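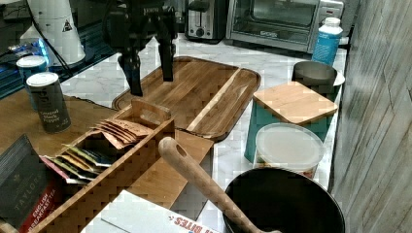
I've been running an awards night party for seven years now, and my friends still show up, so I must be doing something right! If you'd like to host one for the next big film awards, this is how I do it.

Start with the ballots. Print one per guest and stick to 13 categories. I tried the full list once and people were begging for mercy by the sound mixing nominees. Give two points for the big prizes (picture, director, the four acting awards) and one for everything else. Collect the ballots before the red carpet coverage ends – somebody always tries to sneak in a late change.

Next, the food. I name every snack after a nominee, and the puns are terrible. Last year we had a historical drama called Brerier up for nearly everything, so naturally there was "Brie-rier" on toast.

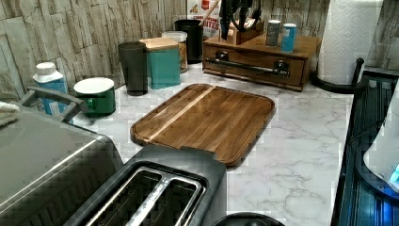
My counter, with the board and the toaster.

Then pick your watching spot and test the stream that afternoon. Do a real test, with sound, for 20 minutes. The year Tilura swept the music categories, my login died during the opening number and we all listened to it on a phone (I'm still hearing about it).

For the slow stretches, I keep a stack of gossip cards. Each one has a silly prediction, like "the cast of Surdu sits apart" or "the Jellel director thanks a dog."

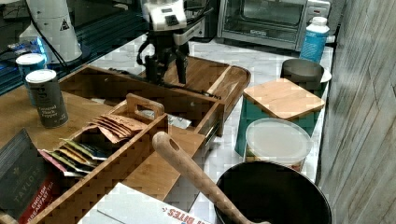
Read one out at every ad break, and whoever guessed right gets an extra point. Keep the score on a big sheet of paper where everyone can see it, and announce the winner as soon as best picture is called, before people start hunting for their coats.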